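Hi Tyra,

Second update on the Nokau well water project, October 2020. I'm writing this one at the kitchen table with the spreadsheets all over the place, so forgive the order!

The big news is that we now have 13 households signed up along the river road, up from 8 in February. Selorm Nutsugah did most of the door knocking and he's very good at it — people give him coffee and then they give him a water sample. Two families at the far end said no and I've left them alone, but I might try again once the neighbors have their results.

Sampling itself is going fine. We lost five bottles to a bad batch of caps (my fault, I bought the cheap ones) and had to go back out in the rain to redo those wells. The nitrate numbers look okay so far, and I'll send the full table when Edileuza Furtado has checked my math.

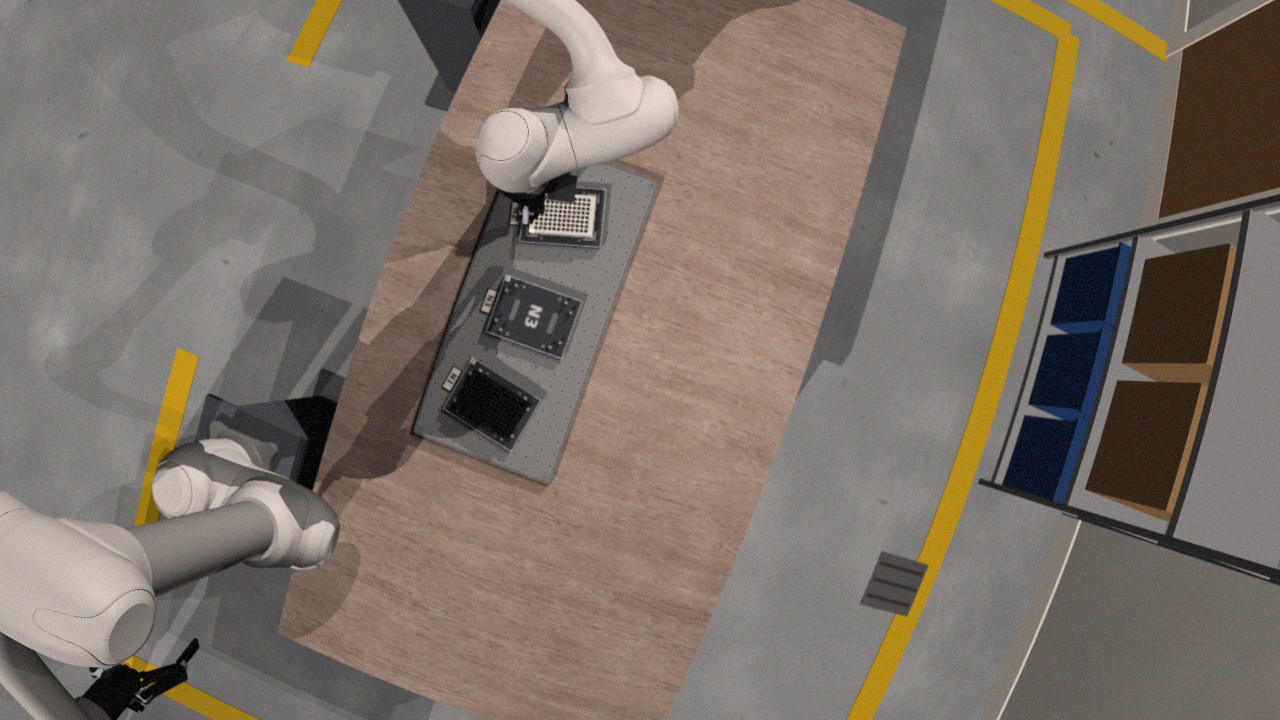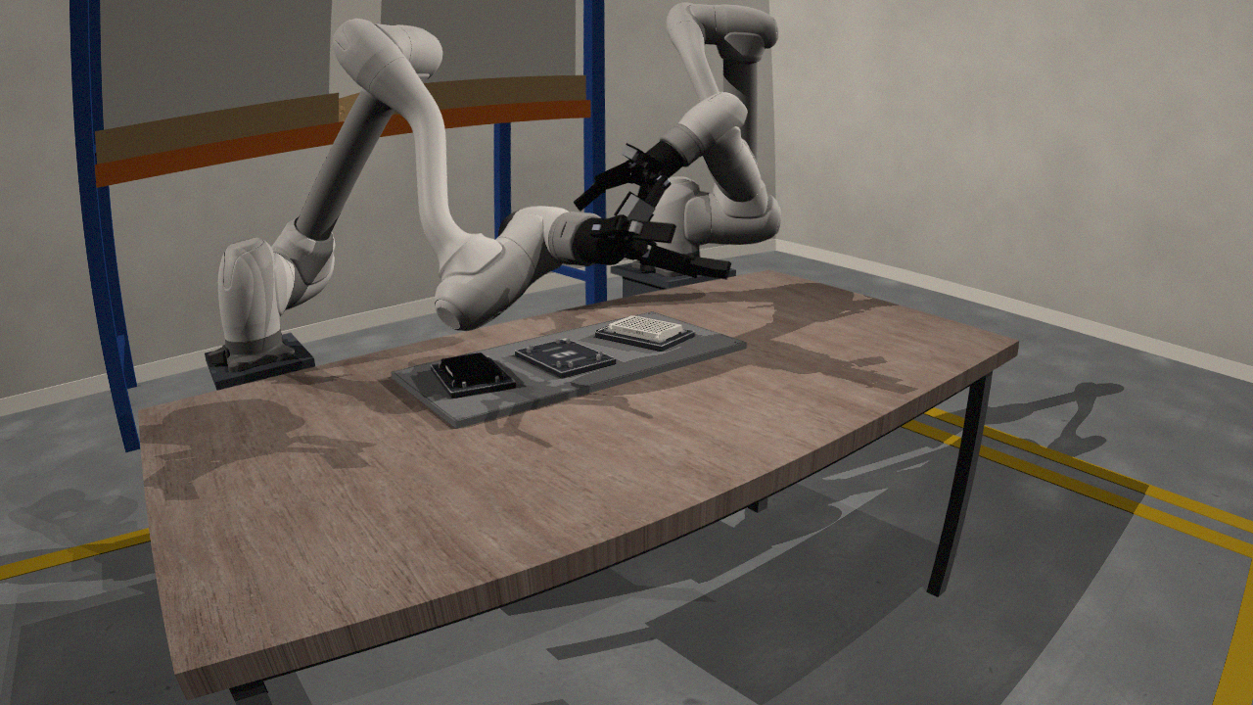
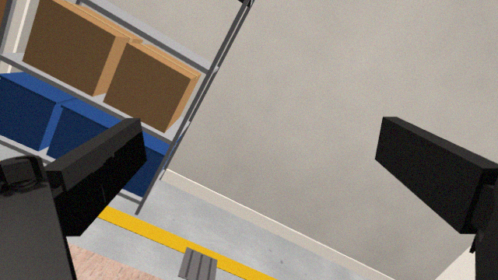
Computer renderings: well plate on the table, two arms over the table, storage rack by the wall.

Money next. We're a little under on travel and a little over on postage, and I'd love to move the difference across if you're all right with that — just a yes by email is plenty.

Still to do: the leaflet. Anselmo Batista has a draft, and it's too long, and he knows it. I want it down to two pages before it goes to the printer. After that come the repeat samples at the school and the old dairy.

Thanks again for being so patient about the late receipts, they're in the mail!

Gervásio Macedo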